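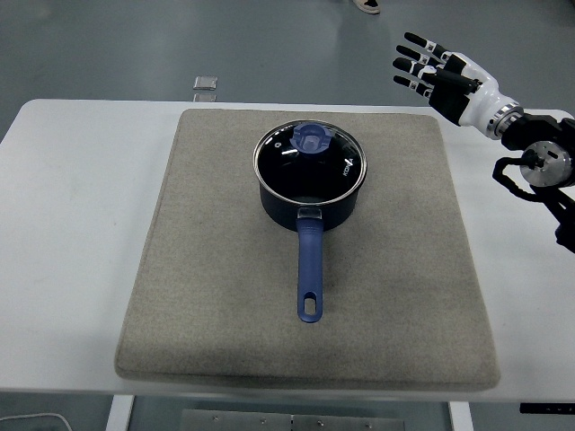

Rice keeps boiling over, even on low

Merike Kļaviņa
Okay, I moved into a place with an old electric stove in August and I can't make rice anymore. I do 2 cups of water to one of rice, bring it up, lid on, turn it down, and seven minutes later there's starchy foam all over the burner. Every time! My old stove was gas and I never had this. Do I need a bigger pot?

Liam Bickerstaff
Those old coils hold their heat forever, so turning the knob down does nothing for a good few minutes. I use two burners. Get it boiling on one, then slide the pot over to another that's already set on low. Also rinse the rice till the water's mostly clear (I skipped this for years, oops). And leave the lid open a crack for the first couple of minutes.

omcombe893
just get a rice cooker

Merike Kļaviņa
Two burners worked, thank you Liam!! Bottom stuck a little but I'll take it.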